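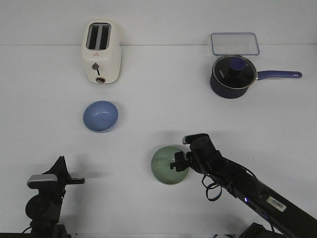 Wirkirer Slow Feeder Bowl, Large: Review After 3 Months

Bought for: two adult dogs, one of them a very fast eater
Reviewed by Mihret Lemma

Our older dog, Fudell, is a Lab mix who came from a shelter with a habit of emptying his dish before the other dog has found hers. He would then cough, burp and quite often bring the whole meal back up on the rug. The vet suggested smaller meals and a slow feeder. I started using the Wirkirer in September and he has eaten from it twice a day ever since.

The bowl

It is a single piece of hard plastic with raised ridges in a spiral. The large size is meant for dogs over 30 pounds. The ridges are rounded on top and I have not found any sharp spots. There is a rubber ring on the bottom that keeps it from sliding, and it does hold on tile. On our wood floor in the hallway he can still push it a few inches when he gets to the last bits.

How it works with dry food

Very well. His kibble is a medium size and it settles down between the ridges, so he has to work it out with his tongue. Breakfast used to be gone in well under a minute. Now it takes him long enough that I can feed the cat and put the bag away. He still coughs now and then but he has thrown up only once since we switched, and that was after he got into the compost.

Small kibble is harder. Our other dog, Demissie, eats a small-bite food, and when I tried her on it she gave up on the center of the spiral and walked off. She is a slow eater anyway and went back to her plain dish.

Wet food

I would skip it. Canned food packs into the bottom of the channels and he can't reach all of it. He gets frustrated and starts picking the bowl up by the rim. If your dog eats a mix, stir in some warm water first and it goes down easier.

Cleaning

Top rack of the dishwasher is fine. By hand you need a bottle brush, as a sponge won't get into the narrow part of the spiral. The rubber ring comes off, and you should take it off once a week because water sits under it and it starts to smell. Getting it back on is a nuisance the first few times.

Wear

There are some tooth marks along the rim from the picking up. No cracks. The color has faded a little from the dishwasher.

Compared to the Dokex

We had the Dokex before this one. It has taller posts in place of ridges, and Fudell learned to tip it over and eat off the floor. The Wirkirer is wider and lower and he has not managed to flip it. The Dokex was easier to wash, so if your dog doesn't tip things it may suit you better.

Who should buy it

Medium to large dogs on dry food who eat too fast. I would not get it for a puppy or a flat-faced breed, as the channels are too deep for a short muzzle. Measure your feeding stand before ordering too. The rim was too wide for ours and I ended up putting the bowl on the floor.

Rating: 4 out of 5. One point off for the ring.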